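Kidex Student Robotics Club -- Help Desk
Ticket 874
Subject: Left finger pad lets go of light wrappers (table clearing project)
Opened by: Miroslava Koval
Assigned to: Radymyr Levchenko
Status: Closed

Miroslava Koval wrote:

Hi Radymyr, and thank you in advance, I know you already have a pile of these from the other teams! Khrystyna and I are on the table clearing project (pick up the trash, drop it in the bin, two people working with one gripper each) and we've been recording our practice runs at home with the hand-held pair we signed out in October. The first pair of weeks went beautifully. Now the left pad on my gripper has started to let go of anything light. Tissues are mostly okay, cardboard is fine, but a shiny wrapper will sit there nicely and then swing down on one side as soon as I start to lift.

What we've tried so far:
- wiped both blue pads with a damp cloth and let them dry overnight
- swapped grippers with each other (the trouble stayed with mine, so I don't think it's my hands)
- closed it on a strip of paper and pulled. The right side grabs, the left side lets it slide.

We have up to 100 runs to hand in and we're sitting at 28 good ones, so I'm a tiny bit nervous.

Radymyr Levchenko replied:

Hello Miroslava! Please don't be nervous, you have time, and you've done the first half of my job for me already. The swap test was a very good idea. Could you send me one still from a run, at the moment you have a wrapper between the tips? I'd like to see where it touches each pad. Also, does the trigger feel any different from Khrystyna's -- looser, or gritty, or anything like that?

Miroslava Koval replied:

Trigger feels the same to both of us. Khrystyna says hers is maybe a little stiffer, but she says that about everything with a spring in it. I went through last night's runs and picked one with the red snack packet, the one that gives us the most grief.
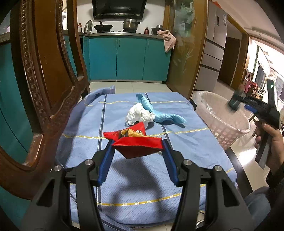

Red packet at the pad tips, bin and second gripper to the right

Radymyr Levchenko replied:

Perfect, thank you, and what a cheerful tablecloth! So the packet is touching only at the very tips, a corner on the right pad and the lower edge on the left. With a folded packet like that you have hardly any contact, and if one pad has worked itself loose it will roll away from the load. Two things to do, please:

1. Press the left pad along its whole length with your thumb. If it rocks, take it off, clean the seat, and push it back until it sits flat.
2. Go in lower, so the packet is held by the ribs and the tips end up past it.

Afshin Babaei had the same complaint on the Trumus build last term and it was the pad seat for him too. If yours is worn out, Costel Ardeleanu keeps spares in the drawer under the label printer.

Miroslava Koval replied:

It rocked! Only at the bottom end, which must be how we missed it. Khrystyna held the arm while I reseated it, and there was a crumb of something in there (cracker, I think). The paper strip test now grabs on both sides. I did a dozen wrapper lifts going in lower and dropped one, and I'm happy to blame myself for that one. Do the older runs still count?

Radymyr Levchenko replied:

Wonderful! Yes, keep all 28. The drops can stay in the folder too, just put "drop" in the file name so Costel can sort them. I've added the thumb test to the sign-out sheet. Closing this on 2024-05-09, but do write back on the same ticket if it starts rocking again, and say hi to Khrystyna for me.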